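Cistodham Community Hall Renewal
Second progress report to the Hostum Fund
February 1, 2022

We said in the application that the hall would be fully usable by now. It is usable, in the sense that people use it. The word "fully" was ours and we withdraw it.

Money first, as that is the part you read. Of the second instalment, most has gone on the roof over the supper room, a smaller amount on wiring, and $1445 on a skip. The skip was budgeted at a good deal less, but that was before we opened the cupboard under the stage. It held the sets from what must be every pantomime put on in Cistodham after the war, along with a piano that had been two pianos. The receipts are attached in the order we found them.

Roof

Finished, apart from the flashing on the north side. Bornoto, the roofing firm, came for the number of days they quoted and then for several they hadn't, at their own expense, after the first gutter was hung with its fall towards the middle of the building. It has been rehung. We have had decent rain since and the bucket has been retired to the garden. The colour is a shade off the old section, which bothers the people who look up. We have had two letters on it, both from the same address.

Floors and furniture

The floor in the activity room is done and level, and you can put a marble down without having to chase it. Furniture has been slower. Your guidelines ask us to favour solid, repairable pieces over stacking ones, and we agree with the principle, though we notice it weighs more. Timber tops have gone down well with the regulars, who had spent years leaning on trestles with a habit of folding at the soup course. 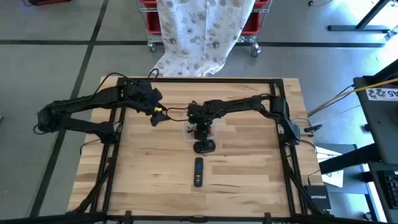

Marion wrote in the comment book that she'd give back every stick of new furniture for a heater that came on before the meeting ended, and that whoever chose the thermostat had plainly never sat through a meeting of the garden club in winter.

She has a point, and it leads on to heating, which we had hoped to place further down the page. The unit arrived in April last year and works well. The controller was set up by the supplier for an office, so it warms the hall nicely from nine to five and lets it go cold for the evening, when people come. We have the manual. We also have a second manual, which disagrees with the first. An electrician has been booked, and in the meantime the evening groups have learned to press the override, a small button behind the fire blanket.

Bookings

Seven groups now use the hall regularly, against the five we promised. We would like full credit for this, while admitting that two of the seven are the choir, which split over a question of repertoire and now books the same room on different nights. Both halves pay promptly. The playgroup has come back from the church, and the Jaidee cooking classes have a waiting list, mainly for the noodle session.

Casual hire is weaker. Birthday parties have dropped away, and we think the reason is our booking form, which runs to four pages and asks the hirer to nominate a flood warden. A shorter form is being drafted. The draft is at present three and a half pages.

Wear on the surfaces has been light so far. The advice we were given was to wipe spills straight away, use mats under anything hot and put on a fresh coat of finish when the shine goes.

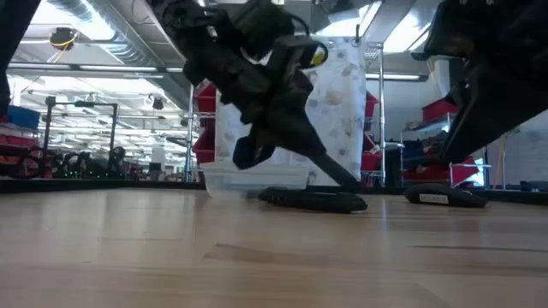
We have left a small sum in the maintenance line for that, and would ask that it not be swept back at year's end as the paint money was. The paint money had in fact been spent, on paint, and it took us most of the winter to prove it.

Still to do

The accessible ramp is the main item. Council has approved the drawings, asked for changes to the drawings, and approved the changes. What remains is the handrail, where the standard was revised while our application was in the tray. We expect the ramp to take up to 2 months once the rail is settled, and we have stopped telling people when that might be.

The kitchen servery shutter goes up. It doesn't reliably come down, and a part is on order.

Lastly, the plaque. Your logo has been supplied to the signwriter in the correct green, and the proof came back in blue. We have sent it back and will forward the new one for your approval before anything is screwed to a wall.

We request release of the third instalment on the usual terms.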